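3.2 Was auf dem Schreibtisch liegen bleibt

Ich gebe zu, dass ich mit diesem Teil der Studie am längsten gehadert habe. Eigentlich wollte ich nur wissen, wie Leute in Büros ohne feste Plätze ihren Arbeitstag beginnen - und dann saß ich im November plötzlich vor 2979 Tagebucheinträgen, in denen es erstaunlich oft um Taschen ging. Wohin damit, wenn der Rollcontainer abgeschafft ist? Gilberto Betancur hat die Einträge mit mir kodiert, und wir haben uns über die Kategorie »Ablage« mehr gestritten als über alle anderen zusammen (er wollte sie zweiteilen, ich nicht, am Ende habe ich nachgegeben).

Die Einträge stammen aus zwei Häusern, Geltard und Vuster. Bei Geltard gibt es Schließfächer am Eingang, bei Vuster nur eine Garderobe. Ich hatte erwartet, dass die Schließfächer fleißig benutzt werden. Werden sie auch, aber vor allem für Sportschuhe und Regenjacken! Der Rucksack wandert mit an den Platz und bleibt dort gern bis zur Mittagspause auf der Tischplatte. In 331 Einträgen wird das Ablegen der Tasche ausdrücklich als Beginn der Arbeit genannt, noch vor dem Einschalten des Rechners. Abbildung 4 zeigt so einen Tisch.

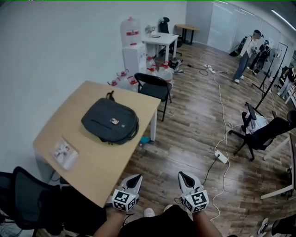
Abbildung 4: Schreibtisch mit Laptoprucksack, Bürostuhl halb unter den Tisch geschoben.

Warum stellen die Leute ihre Tasche nicht einfach auf den Boden?

Weil die Tasche den Platz markiert. Wer kurz Kaffee holt, möchte danach denselben Tisch wiederfinden, und eine Tasche am Boden übersehen die Kollegen leicht. So steht es jedenfalls sinngemäß in vielen Einträgen aus beiden Häusern, und bei Vuster kommt noch die Klage über den staubigen Teppich dazu.

Shanti Sandhu hat mich beim Gegenlesen darauf gebracht, dass Markieren und Abladen zwei verschiedene Dinge sind, und sie hat recht. Manche Teilnehmende räumen den Rucksack nach dem Auspacken weg und lassen stattdessen eine Tasse oder ein Notizbuch liegen. Das habe ich in der ersten Kodierrunde schlicht übersehen, deshalb haben wir 200 Einträge noch einmal durchgesehen. Die Übereinstimmung zwischen Gilberto und mir war danach deutlich besser, und die beiden Unterkategorien sind in Abschnitt 3.3 getrennt ausgewiesen. Für die Auswertung der Pausenzeiten spielt die Trennung keine Rolle - dort zählt nur, ob der Platz beim Zurückkommen noch frei war.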